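Stividia Playroom: The Green Board Table

Gallery page. Part of our pages on the rooms at Skernholm.

The table on this page is in the smaller of the two rooms at Skernholm, the one with the window on to the yard. It has had several uses over the years. It came to us as a kitchen table, did a long stint under the sewing machines, and moved downstairs when the big room was painted. Since December it has been the green board table, and most people who use the building now call it that.

The idea is simple. A large LEGO baseplate lives on the table and is used as a playing surface for small games: rolling, placing, stacking, sorting, and moving one thing from one spot to another. The studs are the point of it. A ball put down on bare wood will wander off at the slightest knock, and a ball put down on studs mostly stays where it was left. The same goes for bottle tops, cotton reels and the little wooden animals from the Bajwa box, although the giraffe falls over on any surface.

We tried other things first. A tea tray was too slippery. A bath mat was better but it curled at the corners and smelled of rubber. A square of carpet from the Rerkatby sale worked well for balls and badly for everything else, as nothing flat would sit level on it. The baseplate was in a bag of mixed bricks that had been in the cupboard for 5 years, and it went on the table one afternoon mainly to see whether it had warped. It had not.

Green was the only colour we had in that size. It has turned out to be a good one for the purpose. Pale things show up well against it, and so do most of the toys from the soft basket. The exception is the felt frog, which gets lost.

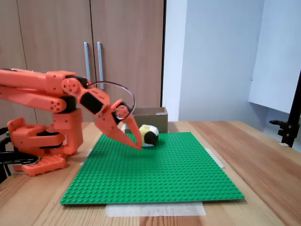

Soft balls are kept in the basket under the window. We prefer them to hard ones at this table. They make no noise when they drop, they do not chip the skirting board, and they can be pinched and picked up from any side. The patterned ones are the most popular with younger visitors. Balls that have been on the floor go in the wash bag on the hook, and the bag is emptied when it is full.

A few notes on size, as we have been asked. A ball that sits in the palm of a child's hand is right for the board. Anything bigger takes up too much room, and anything smaller goes into the marble tin and stays on the high shelf when there are under-threes in the building. Ping-pong balls are allowed but they do bounce off.

The games themselves change from month to month. At present there are 4 in regular use, and the cards for them are in the drawer at the end of the table:

Near and Far. Put the ball on the half of the board closest to you, then move it to the far half without rolling it.

Corners. Visit each corner of the board in turn and come back to the middle.

In the Box. Pick a thing up from the board and put it in the box.

Quiet Hands. Any of the above, with no sound. This one is harder than it looks with cotton reels.

The cards were printed at Stividia and laminated. Please put them back in the drawer when you have finished, as we have already replaced the Corners card twice.

In the Box is the one that gets played most, and it is also the one that needs the most setting up. The board has to stay still and the box has to be close by. For a while we had the box on a chair, which meant a lot of reaching and a lot of things on the floor. Moving it up on to the table was a great improvement. Low sides are best. With a tall box you cannot see what is already in there, and small arms will not go over the top.

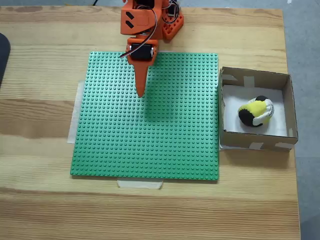 The board taped to the pine table, with the low cardboard box against its right-hand edge.

Masking tape is what we use for holding things down. It comes off pine without lifting the grain, as long as it is not left on for weeks in a warm room. Parcel tape does not, and there is a pale patch on the big room table to prove it. If a strip starts to peel, take it off and put on a fresh one -- pressing the old one down again never lasts. The roll is in the drawer with the cards.

Cardboard boxes are easy to come by and we do not try to make them last. When one goes soft at the corners it can be patched with a bit more tape, and when it is past patching it goes out with the recycling. White paper in the bottom makes it easier to see what has gone in. Spare sheets are on the shelf beside the door. We bought a pack of 500 and there is plenty left, so there is no need to bring your own.

Looking after the board

Crumbs collect between the studs. A dry pastry brush gets them out, and there is one hanging on the side of the cupboard. For anything sticky, lift the plate, wash it in the sink with warm water and washing-up liquid, and stand it on the rack. Do not put it on the radiator. Wipe the table with a damp cloth while the plate is off and let the wood dry before you tape it back down.

Please do not build on the board and leave the bricks behind. There is a separate building table in the big room, with its own plates, and all the loose bricks belong there. After the spring tidy we took almost 34 stray bricks out of the soft basket.

Using the room

The small room is open whenever the Skernholm building is open, and the table can be used without booking. If you want it for a group, put your name on the sheet on the door. Shoes off past the mat, drinks on the windowsill, and the window shut before you leave.

More galleries: The big room -- The soft basket -- The yard at Skernholm -- Things from the Rerkatby sale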